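Why I'd rather sell to 50 grumpy customers than pitch one more investor

December
By the founder of Karagiannis
4 minute read

I spent most of my first year in business talking to people who were never going to buy anything from me. They were lovely people. They had nice offices and good coffee and they nodded in the right places, and every one of them asked for the deck, so I'd go home and fix the deck. I got really good at fixing the deck! I could tell you the colour of every heading in it.

What I couldn't tell you was why a small shop owner would pay for Prurkeo, our booking and stock tool, when she already had a notebook beside the till that did the same job for the price of a notebook. I had a slide for that question. The slide had an arrow on it.

So my opinion, for what it's worth (and I know plenty of founders who'll roll their eyes), is that most small startups should leave outside money alone until strangers are paying them. Strangers, mind you. My aunt paid for 2 subscriptions and she doesn't own a business. 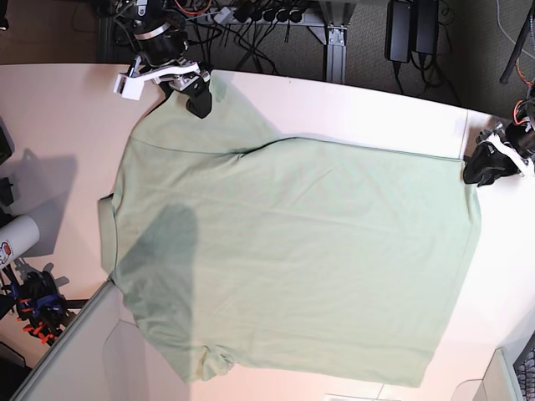 Grerkisar wrote in after I floated this idea in the last newsletter, saying it's easy to preach about waiting when you've got savings, and that some products simply can't reach a first customer without somebody else's cheque. Fair point, and I've chewed on it for weeks. If you're building medical gear or anything that needs a factory before it needs a website, ignore me, go and raise. I also had a partner with a steady wage at the time, and I'd be fibbing if I said that didn't matter. It mattered every single month when the rent came out.

But a lot of us aren't building medical gear. We're building software for hairdressers and caterers and people who rent out kayaks, and we've talked ourselves into thinking we need a big round because that's what the podcasts are about. Nobody makes a podcast about a woman driving between strip malls with a laptop on the passenger seat, which was my whole spring once I gave up on the pitching.

I visited 28 shops. Most said no, a few said no before I'd finished saying hello, and one let me set the thing up on her counter while she served customers over my head. She hated our calendar. She hated it so much that she rang me on a Monday at 6:40 in the morning to tell me what was wrong with it, and she was right on every count. I rewrote it that week. She started paying the next month, and then she told her sister-in-law, who also hated things, and off we went.

You don't get that phone call from an investor. You get "have you thought about enterprise?" and then you go home and think about enterprise for a fortnight.

The other thing money does, when it shows up early, is let you put off the awkward bit. I've watched it happen with friends. They raise, they hire, they get a proper office with a plant in it, and suddenly there's a whole team working hard on something that hasn't been bought yet. Everybody's busy, so it feels like a business. I was on the edge of doing the same thing, and the only reason I didn't is that the term sheet fell over. I cried in the car, I'm not too proud to say. I'd already picked out the plant. 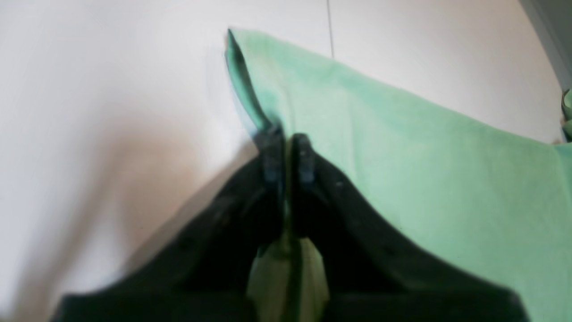

Karagiannis Small Business Desk

I don't want to make scraping by sound romantic, though. There are days when being broke makes you do daft things. I underpriced us for ages out of plain fear, and when I finally put the price up I wrote the email four times and sent it with my eyes half shut. Two customers left. The rest carried on as if I'd announced a change of font. I could have done that a year earlier and slept better!

And I've said yes to custom work I should have run from. We built a special report for a catering outfit in Dinow that ate up most of our summer, and nobody else has ever asked for it. With a bit of money in the bank I might have had the nerve to say no. So yes, cash buys you a spine sometimes, and I'll give the other side that one.
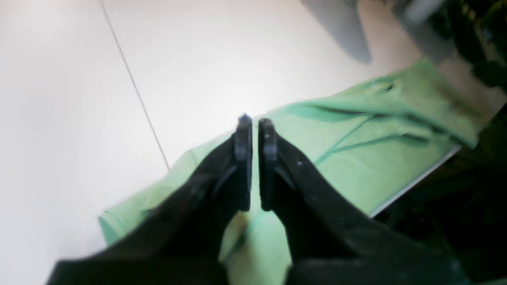
Green cloth on a white tabletop.

Still, if you asked me over a coffee what to do with your half-finished product and your tidy deck, I'd tell you to shut the laptop and go and see someone who might pay. Bring a price, say it out loud, and then stop talking, because I used to fill that silence with discounts. If they say no, ask what they use now, and have a look at it if they'll let you. I learned more from that one notebook beside the till than from all the market research I'd paid for.

We passed 50 paying shops this year. It's not a number that gets you invited anywhere. It does cover the bills and my part-time developer, and there's a bit left over for the accountant, who would like me to keep better receipts. I might raise money one day, and if I do I'll probably write a piece taking half of this back. For now I've got a caterer to ring about that blasted report.

Get the next column by email. Enter your address to subscribe; you can unsubscribe at any time.

This site uses cookies to remember your preferences. Accept | Manage settings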